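Comparing two hand-held grippers by pad wear and tracking, what am I missing?

Posted by rutska_bench

I'm evaluating hand-held grippers for recording two-handed cloth tasks, folding mostly. The candidates are the Drutby and the Fomcombe. Both have a camera on the gripper body, and I also record a head view. So far I have 311 folds logged on each.

The Drutby loses marker tracking more often — 71 dropouts against 12 — but its pads hold thin fabric better. I can't tell whether the dropouts come from the gripper or from my room. Head view first, then two gripper views, for the kind of setup I mean: 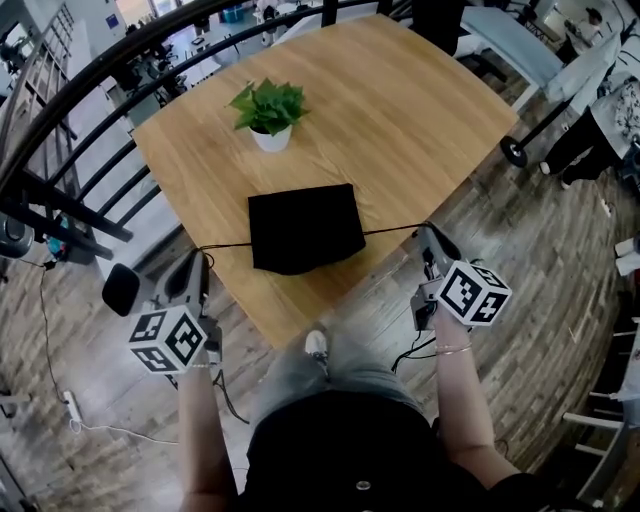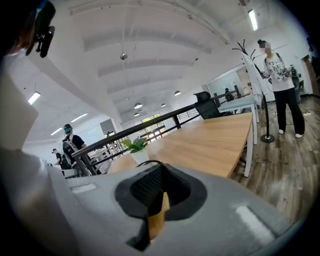
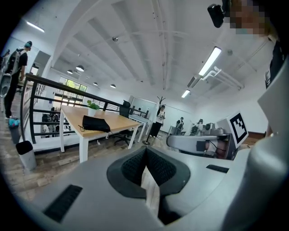

Exposure is on auto for all cameras. Marker size is the same on both products. I have not changed the firmware on either. Is there a standard way to separate the two causes before I order a second pair at 1,199 each?

Sveva Fabbri

Swap one variable at a time. Put the Drutby markers on the Fomcombe bodies and repeat 50 folds. If the dropouts follow the markers, check the print for gloss and the mount for flex. If they stay with the body, look at exposure first. Auto exposure reacts to windows and tube lights, and a long shutter smears marker edges during fast wrist turns. Lock it short, raise the gain, and accept the noise.

Also log the wrist angle at each dropout. Mine clustered at steep angles to the head camera, where no setting helped. I moved the marker outward on a bracket and lost far fewer frames.

On the pads, weigh them before and after a few hundred grasps. Soft rubber sheds, and grip on thin cloth goes with it.

Rutkowska

Just buy the Fomcombe. Tracking matters more than pads, you can glue on better ones.

rutska_bench

Locked the shutter this afternoon. Drutby is down to nine dropouts over 50 folds. Marker swap is next — will post the numbers in this thread.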